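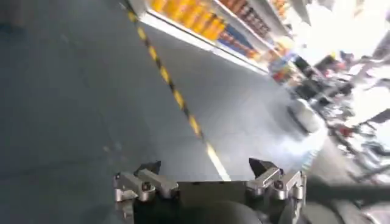
Kovalchuk Robotics Club – Store Aisle Team

Frequently asked questions

Last updated 2 February 2026

What does the team do?

We build and program a mobile robot that works in a practice store. It drives along the aisles, finds a product it has been asked for, picks it off the shelf and brings it to a drop-off table. In April we take it to the Wikotbridge student retail challenge. Before that we spend most of our meetings on driving, picking and fixing whatever came loose the time before.

Who can join?

Any student at the school from grade 9 up. You do not need to have taken a programming class. New members start with the practice arm on the bench and move to the mobile robot when a lead signs them off. Most people are signed off after five meetings, but there is no rule that says you have to be.

How much time does it take?

Two meetings a week after school, two hours each. Before the competition the room is also open for extra sessions, and those are optional. If you play a sport or have a job, talk to Hryhorii Boiko and he will put you on a part of the project that can be done in shorter blocks. Shelf labels, the product list and the test log all work well for this.

What does it cost?

Dues are $40 for the school year. That covers your shirt and a share of the parts budget. Travel to the competition is paid separately. Ask in the front office for the fee waiver form if you need it. The team leads do not see who has filed one.

Where is the practice store?

In the old auto shop, through the double doors past the art rooms. It has white store shelving stocked with packaged goods, and yellow-and-black striped tape on the gray floor. Please do not walk off with the products. Several of them have been scanned for the recognition software and are hard to match if they go missing.

What is the striped tape for?

It marks the edge of the robot's driving lane. When the robot is running on its own, everyone stays on the far side of the tape except the person holding the stop button. This applies to parents and teachers as well. If you need to get to the shelves, ask for a stop and wait until the operator says it is clear.

What kind of gripper do you use?

A parallel gripper with two metal fingers and black wedge-shaped tips. The brackets are aluminum and bolt together, so a bent one can be swapped out between runs. We tried a suction cup last season and it did fine on boxes but kept dropping bottles. The tips are the part that changes most often. If you have an idea for a new shape, draw it up and bring it to a build meeting.

Why is there a camera on the wrist?

The camera down there sees the fingers and whatever is between them, which helps with the last few inches of a pick. The drawback is that the view tilts when the wrist turns, and anything bright or moving fast tends to smear. Members on the vision group spend a lot of time sorting those pictures. It is slow work, and a good way to learn what the software has trouble with.

How is the robot driven?

Two ways. In teleop mode a driver uses a pair of handheld controllers. In auto mode the robot runs a program called Plirkidis, which last year's seniors wrote and named. Nobody on the current team knows what the name means. We record the teleop runs and use them to improve the auto mode.

How is the competition scored?

Each team gets three rounds of eight minutes. You earn points for every correct item delivered and lose points for dropped items, bumped shelves and crossing the lane tape. Our best practice score this year is 76, set in auto mode.

Do I need my own laptop?

No. The school has laptops for club use – sign one out at the start of the meeting and plug it back in at the end. If you bring your own, the setup guide is in the shared folder.

Can parents visit?

Yes. Sign in at the front office first and wear closed-toe shoes.

Who supports the team?

Esar, a local machine shop, cuts our brackets and lets us use its scrap bin. Our faculty advisor is Vsevolod Maksymiv, who also teaches physics. Questions not covered on this page can be left in his mailbox or asked at any meeting.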